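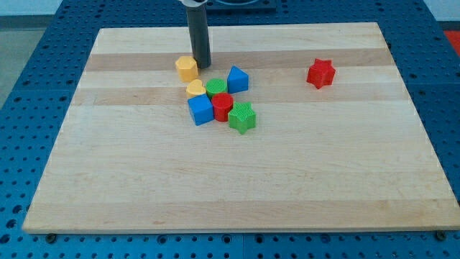 4. Préparer le plateau et ranger les formes

Cette partie concerne le plateau en érable Muka et le jeu de formes à trier Eninix. Le montage du piètement Avico est traité au chapitre 3. Si vous posez le plateau sur une table que vous possédez déjà, commencez directement au point 4.1.

4.1 Mise en place du plateau

1. Débarrassez la table et essuyez-la avec un chiffon sec. Sur une table perforée, passez aussi le chiffon dans les trous de la zone utile : les grains de sable ou les copeaux qui y restent finissent par rayer le dessous du bois.

2. Posez le plateau à plat, lamelles dans le sens de la largeur. Les différences de teinte entre les lamelles, du crème au brun clair, sont naturelles. Une bande nettement plus foncée que les autres n'est pas un défaut et ne donne pas droit à un échange.

3. Appuyez successivement sur les quatre coins. Si le plateau bascule, faites-le pivoter d'un demi-tour et recommencez. Si le défaut persiste, réglez les vis d'appui comme indiqué au point 4.2.

4. Laissez reposer le plateau une nuit dans la pièce avant de le régler définitivement, surtout s'il a été livré par temps froid.

Attention : ne collez pas le plateau sur la table. Le bois massif doit pouvoir travailler librement.

4.2 Réglage des vis d'appui

Les vis se règlent à la main, sans outil. Un quart de tour suffit dans la plupart des cas.

1. Repérez le coin qui ne porte pas.

2. Soulevez légèrement ce côté du plateau et dévissez la vis correspondante d'un quart de tour.

3. Reposez et contrôlez. Répétez si nécessaire, sans dépasser deux tours complets.

4. Vérifiez avec une forme cylindrique couchée sur le flanc, au milieu du plateau. Elle doit rester en place quand on la lâche.

Remarque : sur les plateaux achetés avant novembre, les vis sont livrées dans un sachet séparé et doivent être posées avant le réglage. Le sachet est scotché sous le couvercle du carton.

4.3 Disposition des formes

Le jeu se compose de petits blocs en plastique de formes et de couleurs différentes : cube, cylindre, prisme triangulaire, prisme hexagonal, cœur, etc. La composition exacte dépend de la boîte choisie et figure sur l'étiquette.

1. Sortez les blocs de la boîte et posez-les sur la moitié arrière du plateau. Gardez l'avant libre pour le tri.

2. Posez chaque bloc sur une face plane. Le cœur se pose à plat, le cylindre debout.

3. Laissez entre deux blocs assez de place pour passer les doigts. Des blocs serrés les uns contre les autres sont difficiles à saisir pour un jeune enfant.

4. Pour un tri par couleur, mélangez les formes. Pour un tri par forme, ne séparez pas les couleurs à l'avance.

5. Placez la boîte à trier Nwosu (vendue séparément) à droite du plateau pour un droitier, à gauche pour un gaucher.

Attention : petites pièces. Ne laissez pas un enfant de moins de 36 mois seul avec les blocs.

4.4 Rangement

1. Comptez les blocs avant de fermer la boîte et comparez avec l'étiquette.

2. Rangez d'abord les cubes et les prismes dans le fond, puis les formes arrondies par-dessus.

3. Fermez le couvercle sans forcer. S'il résiste, un prisme est resté debout.

4. Rangez le plateau à plat ou debout contre un mur, sur son long côté. Ne posez rien de lourd dessus.

4.5 Entretien

Blocs : eau tiède et savon doux, rinçage, séchage à l'air sur un torchon. Les faces striées retiennent la saleté ; utilisez une brosse à dents souple. Pas de lave-vaisselle.

Plateau : chiffon à peine humide, dans le sens des lamelles, puis chiffon sec. Pas d'éponge abrasive, pas d'alcool, pas de produit pour vitres. En cas de tache, poncez légèrement au grain 400, dépoussiérez et passez une fine couche d'huile pour plan de travail. Attendez que l'huile soit complètement sèche au toucher avant de reposer les blocs.

Attention : les chiffons imbibés d'huile peuvent s'enflammer spontanément. Faites-les sécher à plat, à l'extérieur, avant de les jeter.

Pour commander un bloc manquant ou une vis d'appui, reportez-vous à la liste des pièces, page 34.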